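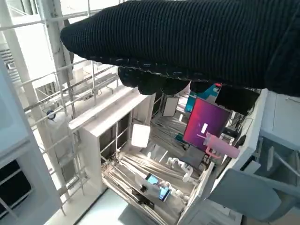

*White cabinet with the square light on, aluminum rails in front.*

**Ticket 430 – cutting mat slides on the small table**
Opened by: Nanna Lauritsen
Assigned to: Ashwin Rajan
Area: Hivel room, table and white cabinet

**Reported**
The mat creeps toward the front of the small table whenever the bread is moved to or from the bowl. Once it starts to hang over the edge, the bowl drifts with it. Happened 4 times on 4 Aug 2023.

**Checked**
- Table legs on the concrete: no rock in any direction.
- Underside of mat: flour and crumbs. Wiped with a damp cloth, dried, put back. Still slides, but less.
- Bowl base: clean.

Setup with the pink bowl and both pieces of bread on the mat:
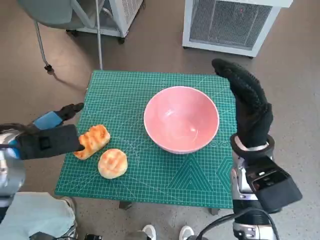 ## Fix tried

Two strips of non-slip shelf liner under the mat, one front and one back. Held through 40 moves of the long roll and the round bun. Rajeshwari also asked about the cabinet light – it stays on, no change needed.

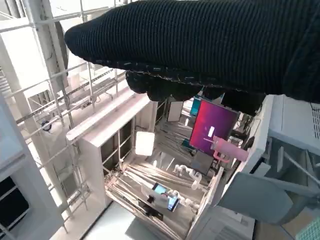

The long rods and cables on the lower shelf of the cabinet still need sorting. Please tie them in one bundle and label the ends. I'll open a separate ticket for that if it isn't done by Tuesday.

Status: mat fixed, waiting on Nanna to confirm.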